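Section 6. When the arm stops over the table and won't pick up

If you're reading this section first, I'm guessing your Gokano is hanging in mid-air and you've already said something rude to it. Mine did this for most of March. I wrote the steps below as I worked through it, so they're in the order I'd try them now, which isn't the order I tried them then (I took the wrist cover off first, and please don't do that).

What the fault looks like: you send a pick, the arm comes out over the table, drops the wrist, and then stays there with the fingers pointing down. The Taster panel on your laptop says "pick pending" and the number next to it keeps climbing. If you have a red "pick refused" line instead, go to Section 7, because that's a camera problem and nothing here will help.

CAUTION: An arm that has stopped hasn't switched off. It's waiting, and it can finish the move the moment whatever was blocking it clears up. Keep your hands, your sleeves and your face off the table side until you've done step 1. I got a knuckle pinched learning this one.

6.1 Making it safe

1. Press the stop button on the control box and leave it pressed. The arm should hold its position. If it starts to sag, stay out from under it and let it come down by itself.

2. In Taster, open Queue and clear every waiting job. Do this even if the list looks empty! The old job can sit there hidden until you hit Clear All.

3. Wait 20 seconds before you touch anything else. The control box needs that long to let go of the last command, and if you rush it you'll be back at step 1.

4. Now have a look at where it stopped. Fingers over open wood with the item off to one side, like my carrot, means the arm is aiming at an old position. Carry on to 6.2.
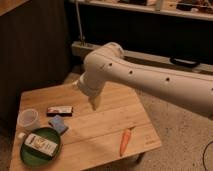
6.2 Clearing the old position

Taster remembers where it last saw each item, and that's the root of the whole mess. Bump the table or move something while a job is waiting, and the arm can set off for the spot where the thing used to be. Then the finger check finds nothing and the arm just sits.

1. With the stop button still pressed, open Settings, then Positions, and choose Forget All. You'll get two warnings. Say yes to both.

2. Check the table against the floor marks you made in Section 2. If it has crept more than 2 mm, push it back. Carpet is terrible for this, and I ended up putting little rubber cups under the legs.

3. Make sure the arm's cable lies on the floor clear of the table legs – a snagged cable gives you nearly the same fault and wasted a whole evening for me.

4. Release the stop button, stand back, and press Home. The arm should fold away on the side it came from. If it goes anywhere else, hit stop and start over at 6.1.

NOTE: You don't have to clear the table for any of this. I leave the sponge, the plate and the cup where they are, and I'd rather test with the usual clutter anyway.

6.3 Testing the pick

1. Go to Speed and set it to 235. The factory number is 800, and that's far too quick for a test when you want time to reach the stop button.

2. Choose one item only, something light that you don't mind losing. I use the carrot every time.

3. Send the pick with one hand resting on the stop button. Watch the fingers instead of the screen. You want the tip of the wrist right over the item before anything closes.
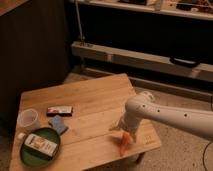 Test pick at low speed, gripper at the carrot.

4. Run the same pick again, then move the item a hand's width and run it once more. If all of them go through, put the speed back up in stages.

If it hangs again at the low speed, stop there and don't keep trying. Save the log (Help, then Save Log) and send it to Vasiliauskas, who handle repairs for the arm. Software questions go to Hovorov. Mention that you've already done Forget All, or the first reply will be asking you to do it.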